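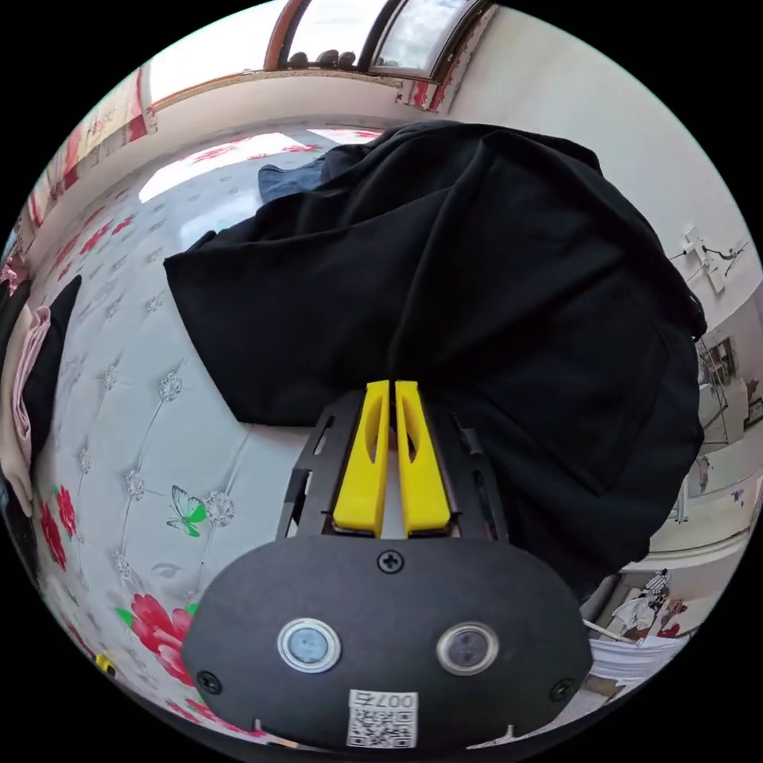

Item 3: black garments on the quilted bedspread, Plondale apartment, bedroom.

Plondale Household Trial, Clothing Group
Minutes of meeting, December 2023
Chair: Ottar Løken

1. Previous minutes
Accepted with one correction. The storage unit at Nygård has 11 shelves, as measured on delivery.

2. Inventory
The combined clothing register stands at 3,049 entries. Of these, 2,714 have a fabric type recorded. The rest are to be completed from the care labels. Entries with no readable label go in as "unknown" and are left that way.

3. Sorting on the bed
The bed stays the main sorting surface in the bedroom. Black items are hard to tell apart once heaped, and sleeves get missed. Agreed that black tops are spread singly before folding. Denim is kept separate from the start.

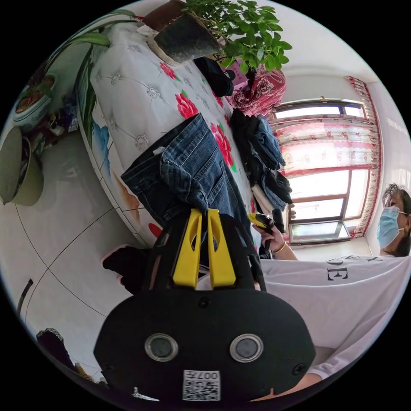 Folding of jeans was discussed at length. The Emitis sheet calls for a fold in half lengthwise, then in thirds. The chair prefers a fold with the back pocket facing up, as on the blue pair lying across the bed, so that the stitching can be checked against the register without opening the item. The meeting adopted this for all denim. Dark clothing may be stacked beside it, but stack height is limited to 56 cm in the closet and should be lower on the bed, where the mattress gives. Shoes do not go on the bedspread. Action: OL to amend the sheet.

4. Bags and soft furnishings
Bags are to be emptied and hung before sorting begins. Cushions go to the head of the bed.

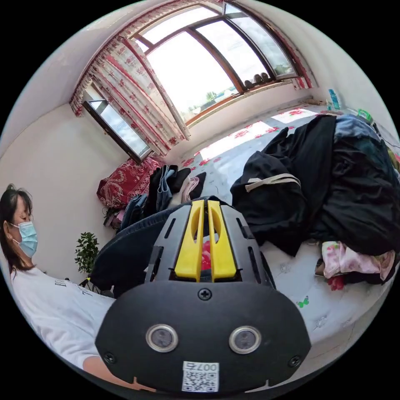
Bags do not count as clothing and get no entry in the register. Cushion covers do, under household textiles, with pattern and main color noted. The Driltness hooks for the bags have not been delivered. Item held over.

5. Plants
No change. Watering stays off the sorting schedule.

6. Next meeting
February, at Nygård. Revised folding sheet to be circulated beforehand.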